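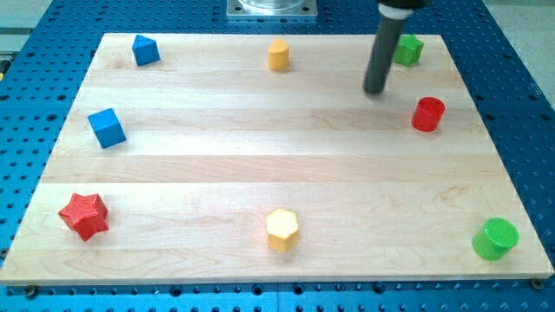 Lena Krajewska would like it known that she never asked for a free insulin pen case, and that she would have settled for the insulin. Her complaint was read out on Thursday at the Murndale diabetes clinic's public meeting, where it got the only round of applause of the evening.

The clinic serves 715 patients with type 1 and type 2 diabetes, and since April it has been sending their prescriptions through a new ordering service called Dikard. The old system was a telephone and a woman called Elżbieta Głowacki, who knew most of the callers by their cough. The new one is a website. It asks for a password, then for a different password, and then tells you your pharmacy is in Virkdale, nine miles off and shut for lunch.

Ms Krajewska's order went to Virkdale twice. The third time it came to the right counter in Murndale, with a leaflet about healthy feet and a zip-up case in navy blue, but without the cartridges that go in it. She was given an emergency supply the same afternoon and came to no harm, apart from what she calls "a strong dislike of zips".

Tadeusz Czerwiński, who manages the clinic, told the meeting that 4 patients had run short in the past month and that all of them had been sorted out within a day. He described the changeover as "largely smooth". Someone at the back asked which part of it was large and which part was smooth, and he moved on to the next slide.

Under the plan, Dikard will hold records for 2000 patients across the two towns by the end of the year. The clinic says the service saves its nurses a good deal of time on the phone, time they now spend explaining the website. Dikard has promised to fix the fault that sends orders to the wrong town, and blames it on postcodes — the two places share the first half of one, and have done since long before anybody thought of putting insulin on the internet.

Dr Ryszard Sowa, the clinic's consultant, was more direct. Anyone with less than a week's insulin in the fridge should ring the clinic and not wait for an email, he said, and anyone who feels unwell with high readings should ring at once, at whatever hour. Supplies of test strips are not affected.

The telephone line will stay open on weekday mornings until the fault is mended. Mrs Głowacki, who had been moved to filing, will be answering it from 8.30.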